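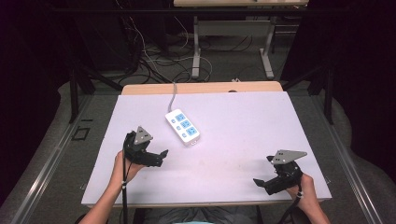
Trarkley three-way power strip, white and light blue

A small strip for the desk or the kitchen table, with three sockets in one row and a separate switch for each. You can leave the lamp on and turn off the charger, without pulling any plug.

The body is white. The socket faces and the switch buttons are light blue, and every button sits beside its own socket, so it is easy to see which one belongs to which. The cord is thin and grey and leaves the strip at one end.

Cord length: 2 metres
Colour: white / light blue
Order code: Bruseo 29
Guarantee: 16 months from the day of purchase

Please do not connect one strip to another strip, and do not cover it with cloth or papers. For indoor use only. Clean it with a dry cloth after you have taken the plug out of the wall.

In stock at our shop in Nimthorpe. Orders which reach us before 2 in the afternoon leave the same day, except Sunday. For schools and offices we sell also in boxes of 6, please ask for the price.

Giáp Electrical Goods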